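How Does an App Know to Tell You Something?

By Mirjam Gisler
28 Sep 2023

You leave a tablet on a desk. The screen is off and no one is touching it. Then it makes a small sound, the screen turns on, and a line of text says your library book is due tomorrow. How did the tablet know?

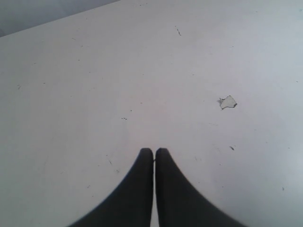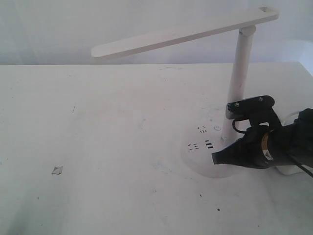
The line of text is called a notification. It is a short message that an app shows you even when you are not using the app. Some notifications come with a sound or a buzz. Others just show up as a number on the corner of the app's picture.

There are two main kinds, and they work in different ways.

Notifications that start on your device

Some notifications never travel anywhere. An alarm clock app is the easiest one to think about. When you set an alarm for 7:00, the app gives a note to the operating system. The operating system is the main program on a phone or tablet. It runs all the time and looks after the other programs. The note says, "At 7:00, make this sound and show these words."

After that, the alarm app can close. The operating system has the note, and it has a clock. When the clock reaches 7:00, it does what the note says. You can turn off the Wi-Fi and the alarm will still ring.

These are called local notifications. Local means nearby. Timers, calendar reminders and homework planners often use them.

Notifications that come from far away

Now think about a message from your cousin. Your tablet can't have a note about it ahead of time. The message didn't exist until your cousin wrote it.

Let's say you both use a chat app called Tostska. Your cousin types "Are you coming on the hike?" and taps Send. The words go over the internet to a computer that belongs to the company that makes Tostska. A computer like this is called a server. It can be in another city or another country. Its job is to store things and pass them along.

The server looks up who the message is for. It finds your name, and next to your name it finds a long string of letters and numbers. This is called a token. You can think of it as an address that belongs to one app on one device. If you use Tostska on a phone and on a tablet, you have two tokens.

The Tostska server doesn't usually send the notification straight to you. It hands it to another set of servers, called a push service. The company that makes your device's operating system often runs the push service. Your device keeps a connection open to it. The push service reads the token, finds your device, and sends the message down that connection. The operating system gets it and shows it on the screen.

All of that can take less than a second.

Why not just keep checking?

Before push services were common, many apps did something else. They asked. Every few minutes, a mail app would wake up and say to its server, "Is there anything new?" Most of the time the server said no. Then the app went back to sleep and asked again later.

This is called polling, or fetching. It is like walking out to the mailbox over and over to see if a letter has come. You make a lot of trips for nothing.

Here is a bit of math. Suppose an app checks once every 5 minutes. In one day it checks 288 times. If you have 11 apps that all do this, your phone makes more than 3,000 checks in a day. Each one uses a little of the battery.

With push, the phone keeps one connection open and all the apps share it. The connection is quiet until there is something to send.

Some apps still use polling. It works fine for things that don't have to arrive right away. A weather app might fetch a new forecast once an hour.

What if the device is turned off?

The push service can't reach a device that is off or has no signal. It may hold the notification for a while and try again when the device comes back. It doesn't always keep every one. If 300 people post in a group while your phone is off, you might get only the newest notification. The posts themselves are still on the app's server, and you will see them when you open the app.

Who decides what you get?

You do, or a grown-up in your family does. On most phones and tablets, a new app has to ask before it can send you notifications. A box pops up with two buttons. If you tap the one that says no, the operating system won't show that app's notifications.

You can change your mind later. Open Settings and look for the word Notifications. You will see a list of your apps. Tap one, and you can turn off its sound, hide it from the lock screen, or stop it completely.

Many games ask to send notifications. Often they want to tell you that your coins are ready or that you haven't played today. You don't need those to play the game.

There is also a setting called Do Not Disturb. When it is on, notifications still arrive, but the device stays quiet. You can read them when you are done with dinner or awake in the morning. Alarms usually ring anyway.

Words to know

Notification: a short message from an app that shows up when you are not using the app.

Operating system: the main program on a device, which runs the other programs.

Server: a computer that stores information and sends it to other computers.

Token: a code that tells the push service which app on which device to reach.

Push: when a server sends something without being asked.

Polling: when an app asks a server again and again if there is anything new.

Try it yourself

With a grown-up, look at the notification list on a phone or tablet. Find one app that sends local notifications and one that gets them by push. Then turn on airplane mode and set a timer for one minute. Does it still go off?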